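Keeping Booth Four in Step
The two arms pack school bags. Most of the work is in the cables, the finger pads and a sheet of offsets.

By Akash Nishad

A two-arm packing cell has more ways to drift than a single-arm one. Each arm can be accurate on its own and the pair can still disagree about where a book is. At the Turley workshop, where Hirkberg runs a short row of small booths, most of the maintenance time goes into keeping that disagreement small.

Booth Four handles school items: a backpack, books, a pencil case, small tools. The job is to pick things off the floor panel, hold the bag where needed and put the contents in. The cell was built in September on a frame of aluminum extrusion. Both arms mount at the front, and each has its own wrist camera. The walls are papered in a loud butterfly print and the floor panel carries line drawings. The plan from the start was to run the vision software against busy backgrounds, and the setup notes say so on the first page.

Setup starts with the frame. Every corner bracket is checked for play before the arms are powered, because a rail that moves even slightly takes the background with it. Then the arms are homed one at a time, left first. The controller program, Manix, stores a separate offset table for each wrist camera. Table 2107 belongs to the left arm and table 2511 to the right. Loading them the wrong way round produces no error message. The arms run normally and miss everything by the width of a finger.

The second check is the finger pads. They are translucent and they wear from the tip inward. A worn pad still closes on a hardcover book without trouble, but it slides on woven cloth, and a backpack is mostly cloth. The pads come off every 1000 cycles and are replaced as a set. Changing one side only leaves the grip off center, and the fault then shows up as a camera error, which sends people looking in the wrong place.

The bag is the hardest item in the set for the vision software. It has zipper pulls, snaps, reflective trim and a strap that can end up anywhere on the table. After a pad change, the wrist is brought in low over the bag and held while the camera exposure is set. The reflective trim is used as the bright limit.

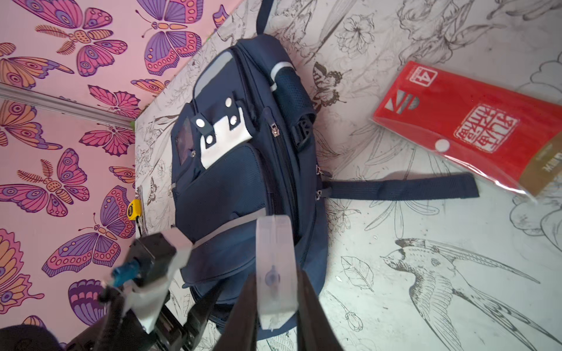
Teshome would set exposure on the plastic-wrapped package instead, on the grounds that film throws back more light than trim and is the first thing to wash out. The point is a fair one. The written procedure stays with the trim, as the bag is present in every run and the package is not, but a second exposure check on shiny wrapping has been added to the sheet as an optional step.

With exposure set, the next step is the clearance run. Both arms move through the full packing sequence at 10 percent speed. One person watches the grippers and another watches the cables. The corrugated cable on each arm is the part most likely to cause a stop. If it is tied too tightly, it pulls at the wrist near the end of the reach and the joint reports a load that isn't there. If it is tied too loosely, the loop swings and can catch on the rail.

The right arm gets more attention during this run. In the current layout it does most of the book handling, and a book is long enough to act as a lever on the wrist. The left arm spends more of its time over the bag. Where the two work areas overlap, Manix gives priority to whichever arm is holding something. This rule was added after an early fault in which both arms waited for each other until the shift ended. 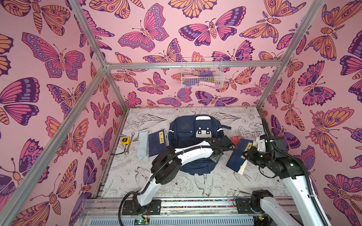 Both arms at work in the booth: a book in the right gripper, the left gripper over the backpack.

Faults are logged by symptom, and the log is short. The most common entry is a missed pick near the back of the panel. The cause is nearly always the camera mount, which is held by small screws that back out with vibration. They are tightened by hand with a torque driver and marked with paint, so that any movement shows at a glance. Thread locker was tried and dropped – it made the mount hard to remove when a lens needed cleaning.

The second most common entry is a late stop, where the arm halts a fraction after it should. Cable drag is checked first, then the brake. So far the brake has been at fault once.

For cable work the arm is raised and rolled so that the loop stands clear of the gripper body. The tie is cut, the cable is allowed to take its own curve, and a new tie is fitted at that point. The live view from the other wrist is kept on screen, as it gives a better angle on the loop than a person leaning over the front rail can get. 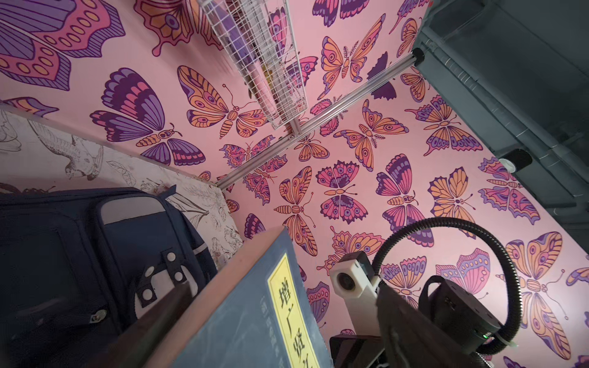
Turley Workshop – Cell Maintenance Department

After any cable or camera work the offset table for that arm is taken again from zero. Editing the old values saves a few minutes and has caused trouble each time. The new table is saved under the same number, with the previous one kept in an archive folder until the next pad change.

Lens cleaning is done dry, with a soft brush and then a blower. Lint from the bags is the main source of dirt, and it settles on the finger plates as well as on the glass. A film of it on the plates is enough to soften the grip, so both are brushed at the same time.

One open item remains on the sheet. The wrist view tilts steeply when the arm is near the back corner, and the software is slower to find book edges there than over the middle of the panel. The present fix is to approach those items with the wrist level and turn it only after contact. It adds time to each pick. A revised approach path is being tested on the left arm, and the right arm will stay on the old path until the left has run a full set of pads without a missed pick.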